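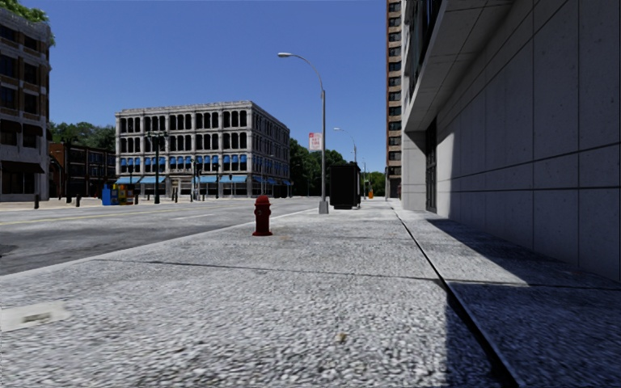

Sidewalk with speckled aggregate finish and expansion joints, sunny side of the street (rendering).

Bastwood Joint Sealant – Gray, Self-Leveling

Item no. 653
Sold by the cartridge or by the case

Bastwood is a one-part sealant for horizontal joints in concrete sidewalks, patios, driveways and loading areas. It pours from a standard large cartridge, levels itself and cures to a firm rubber that moves with the slab. Use it in new joints or to replace old filler that has dried out and pulled away.

It is not meant for walls or steep ramps. For vertical joints, including the one where a slab meets a building, order Bastwood Non-Sag in the same color.

Sizes and colors

Cartridge: 29 oz
Case: 12 cartridges
Colors: Gray, Limestone, Dark Bronze
Dark Bronze is made to order and ships in June and later.

Before you start

Rake out old filler and loose grit. Brush both faces of the joint and blow out the dust. The concrete has to be dry all the way down, so leave it a full day after rain or washing. Press in foam backer rod a size wider than the gap, and set it so the sealant will be half as deep as the joint is wide. New concrete should cure for 28 days first.

Primer is not needed on most broom-finished slabs. On exposed aggregate we suggest a coat of Skumia Primer, which fills the small pits along the edge where sealant tends to let go.

Applying

Cut the nozzle to the joint width and fill in one steady pass. Leave the surface slightly low – sealant that sits proud of the slab gets scuffed by shoes and carts. Work between 40 and 90 degrees. Keep people off it overnight and cars off for three days.

On long runs, plug the ends with tape or a scrap of foam. The sealant will travel downhill if you let it, even on a slab that looks flat.

Color matching

Gray dries a shade darker than it looks coming out of the nozzle. Sample strips are free with any order, or on request from Fionnuala Hegarty at the Escobar Street counter.

Shipping and returns

Orders over $300 ship free by ground. Unopened cartridges can be returned within 59 days. Opened cases are credited by the cartridge.

Related items

Bastwood Non-Sag
Skumia Primer
Allora Backer Rod, closed cell
Allora Joint Rake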